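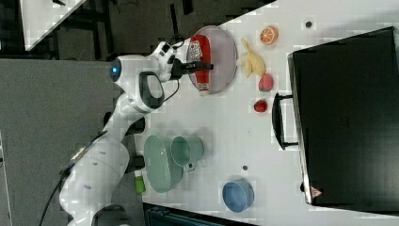 Part 2: Setting Up Your League Draft

Okay, you've made your account and picked a team name you'll regret by May. Now comes the fun part! I run a fantasy baseball league out of Nesville on the Pivier scoring app, and I wrote this section after fielding the same draft questions every spring. If you're the commissioner, read all of it. If you're just joining a league, skip down to step 6.

Before you start, have your league's entry code handy and settle on auction or snake. You can't switch formats once the draft room is open (I've tried, and I had to delete the whole league and start over).

1. Open the League tab and tap Draft Settings. On a phone it's tucked under the little menu in the corner.

2. Choose your format. Snake is quicker and kinder to new people. Auction takes all evening and I love it.

3. Set your roster spots. The default gives you one catcher, and I'd leave it alone. Our league went to 2 catchers for a season and half of us were starting guys who hit once a week.

4. Set the pick timer. It comes set to 70 seconds, and that feels fine in the early rounds and like an eternity by the time everybody's hunting for middle relievers. You can shorten it mid-draft from the commissioner panel.

Note: The timer keeps running when you open a player's card. It does pause if the commissioner hits Pause, and everyone sees a yellow bar across the top.

5. Load your player rankings. Pivier has its own list, or you can bring in one from Ernonix if you subscribe. Save the Ernonix list as a plain spreadsheet file, go to Rankings, tap Import, and pick the file. Check the first page of names before you hit Save. Players with accents in their names sometimes get dropped, and you don't want to find out in round three that your favorite shortstop isn't on your board.

Caution: Importing a list wipes out whatever order you had before. If you spent a February weekend dragging outfielders up and down, export that first!

6. Build your queue. Tap the star next to any player and he goes in. The queue holds 40 names, which is plenty. If your timer runs out, the app takes the top available player from your queue, and if the queue is empty it takes whoever is highest on the default list, even if he's out for the year with a bad elbow. Ask me how I got that pitcher.

7. Join the draft room early. Ours opens at 7 p.m. and I like people in there by 6:45 so we can sort out the ones who forgot their passwords.

Note: Two devices on one account is okay, but make your picks from just one of them. The second one lags a bit and you can end up tapping on a player who's already gone.

8. When the last pick is in, the commissioner taps Finalize. Rosters lock until the app finishes processing, so don't panic if your trade button is gray.

If you use the Kincaid keeper rules, do your keepers before step 6. They're under Draft Settings, Keepers, and each one costs you the round you drafted him in last year. Undrafted pickups count as last-round picks unless the commissioner changes it.

Waivers and trades are in Part 3.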